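Pendo Temba has written 19 pieces for left hand alone and would like it known that her right hand works fine.

"People lower their voices when they ask," she says. "I tell them it's resting."

Her new set, Mallard, is due out in August: six short studies, the longest just under five minutes, all written on an upright in Tristmont with a middle pedal that does nothing. She started with the last one, got stuck, and wrote the other five to avoid it.

The title came from a pond behind the practice rooms. "I wanted something calm on top and frantic underneath. Then I watched the ducks for a week and they were frantic on top too. I kept the title."

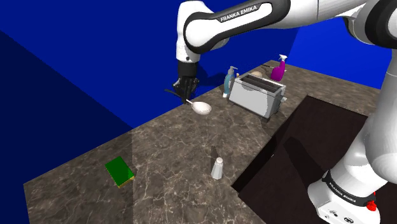

Muammer Sezer finds the fourth study close to unplayable, and told her so after giving the premiere of it. The leaps were fine, he said, but the page turn would need a third arm, and he had asked twice for it to be moved.

Temba has moved it. It now falls two bars later, in a louder passage. "He can snatch at it there. It's marked fortissimo, so who's listening?"

She is less breezy on the subject of teaching. She has 12 students, most of them adults, and most of them arrive wanting to play faster.

"I give them something slow and they look at me as if I've sent back their soup," she says. "Slow is where you hear what you're doing. I don't enjoy it much either."

Would she write for both hands again? There is a sonata in a drawer, two movements long, begun before any of this.

"The left hand part is very good," she says.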